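November, late, in bed with the laptop on my knees

Okay, I said I would write every night this month and I've managed three nights out of the whole thing, so let's not make a big deal of it. Tonight I have actual stuff to say because I spent most of the day messing with the long table and I'm weirdly pleased with myself.

So the table. I've wanted it to be the coffee and snack spot ever since we moved to Jarnham, and ever since we moved to Jarnham it has been the place where mail goes to die. Mail, chargers, the good scissors, one glove, a bag of birdseed (we don't have a feeder!), that instruction booklet in five languages for a lamp we gave back. I cleared the whole lot off after breakfast. I put everything in a box and put the box in the hall closet, and I know perfectly well I'm going to be looking for the scissors by tomorrow night. That's tomorrow night's problem.

Then I wiped it down twice. It's such a nice dark brown when there's nothing on it, I forget. I bought it secondhand off a man in Rallent who told me three different stories about how old it was, and I paid 185 dollars, and Mom still thinks that was too much. Mom hasn't seen it clean. I should send her something while it lasts.

The mini fridge was next. It's been sitting in the bedroom with a sweater on it since spring and I kept telling Intan I was going to sell it, and then I kept not selling it. It's little, white with a black edge around it, and it's honestly cute once it's out in the light. I carried it through hugging it like a baby and banged my elbow on the door, same elbow as last week, and had to stand there for a minute saying words.

I took everything out of it first, obviously. Everything was a face mask from the drugstore and a ginger ale. I drank the ginger ale. I wiped the shelf and the inside of the door and let it stand open for a good long while to air out, with the front turned toward the room so I could look at it from the couch and think about what goes in there.
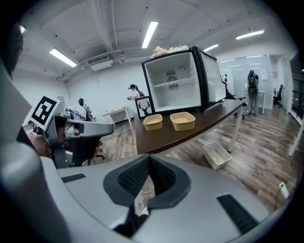 My plan is creamer, the small yogurts, and whatever fruit I'm pretending to eat that week. Intan Mangundap (full name because she was being very formal about it) wants it to be for cheese only. Cheese only! She came over in the afternoon with a bag of clementines and a lot of opinions and we went back and forth about the cheese thing for longer than I want to write down. I said there's one shelf, we're not running a deli. She said one shelf is plenty of cheese. We left it there. I have a feeling I'm going to open that door someday soon and find a brie.

She was right about the flowers though. I had the fake ones, the white and pale pink bunch, in the bathroom where they were collecting hairspray, and she said put them on top of the fridge, so I did, and it stops looking like an appliance and starts looking like something you meant to have. I rinsed them in the sink first and shook them out over the tub. I don't know if you're supposed to rinse fake flowers. They look fine.

And the deer! I found a place for the deer! It's been leaning against the wall behind the bedroom door in its black frame since we got here, all antlers, facing the wrong way like it was being punished. It's standing up on the table now, left of the fridge, and I like it so much more there than I ever did hanging up at the old apartment. Black and white, nice and plain next to the flowers. Intan says it looks like a ski lodge. I've never been to a ski lodge, so I'll take it.

The two tan bowls I put down in front and I moved them I don't know how many times. Side by side, then one behind the other, then both over at the other end, then back. One's a bit smaller and it bugs me a little that they aren't a proper pair, but they came from the Hutapea sale shelf and they were 7 dollars for the two of them, so I'm not going to complain too hard. The clementines are for the bigger one. I haven't decided on the small one. Sugar packets, maybe, or nuts, but if I put nuts out I'll eat nuts all day long. I know myself.

Supper was soup out of a can with toast, standing up, looking at the table. I kept walking back into the room to look at it again. Is that silly? I turned the big light off and just had the lamp on for a bit and it looked even better.

Things I still want to do over there. Get an extension cord that's the right length, the one I've got is miles too long and makes a nest. Find something to put the mugs on, a tray or a rack or one of those little trees. I saw one in the Wadance catalog that I liked but the shipping was almost as much as the thing itself, so I'm going to check the thrift store first. Felt pads for the legs so it quits scraping every time I bump it with my hip. And I need to tell everybody in this apartment, meaning me, that mail goes in the basket by the door now.

Oh, and I called Grandpa back finally. He's fine, the knee is fine, he wanted to talk about the gutters for half an hour and I let him. He asked if I was still drinking that oat stuff in my coffee. I told him it's getting its own fridge and he laughed so hard he had to put the phone down.

My elbow's going purple. I've got an early start and I still haven't packed a lunch, and it's past eleven already, so I'm stopping. Must remember the trash goes out in the morning, and the scissors are in the box in the hall closet. Writing it down here so I can't say I didn't know.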